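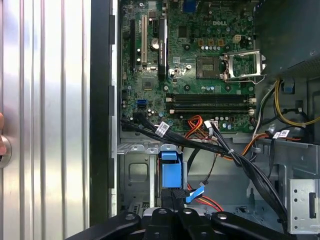

# Back to the Board: Rebuilding an Old Desktop

Phyllis Staniforth
Hardware Basics, final project report
08/10/2024

## Why I picked this

I have used computers my whole life and until July I had never opened one. When the project list came out and "take apart and rebuild a desktop tower" was on it, I signed up right away! My machine was a retired Dell tower from the school's storage room. I named the project Kinia, mostly so my folders would have a name.

## Getting down to the board

The side panel came off first, then the cables, the drives and the memory. I put every screw in an egg carton and wrote on the lid where each one came from (do this, please – I skipped it on my first try and lost 2 screws under the radiator).

With the memory out and the bracket on the processor socket open, you can finally see how the whole board is laid out. The socket has a metal bracket with a thin wire lever, and the two memory slots sit right by it, with white clips at the ends. I loved learning that this closeness is on purpose. The processor talks to the memory all the time, so designers keep the paths between them short.

The expansion slots are over on the other side of the board, with the coin-cell battery tucked in between two of them. That little battery keeps the clock going when the computer is unplugged. I also found a blue SATA port, where a drive cable plugs in.

## The part I was scared of

The processor! It drops into the socket with no force at all, and if it doesn't drop, it's turned the wrong way. I practiced the lever 9 times with nothing in the socket before I trusted myself. Then came new thermal paste, a very small dab in the middle, and the cooler on top.

## Results

On the first start I got beeps and a black screen. One memory stick wasn't pushed in all the way – the clip has to snap shut by itself. I reseated it and the machine started up fine. I timed a cold start before and after I cleaned out the dust and didn't see any difference, but the fan is much quieter now.

## What I'd do next

I want to swap the old hard drive for a solid state one and time the start again. I'd also like to try a graphics card in the longer black slot, after checking what the power supply can handle. The tower is back in the storage room under the label KINIA, and my wiring notes are taped inside the side panel.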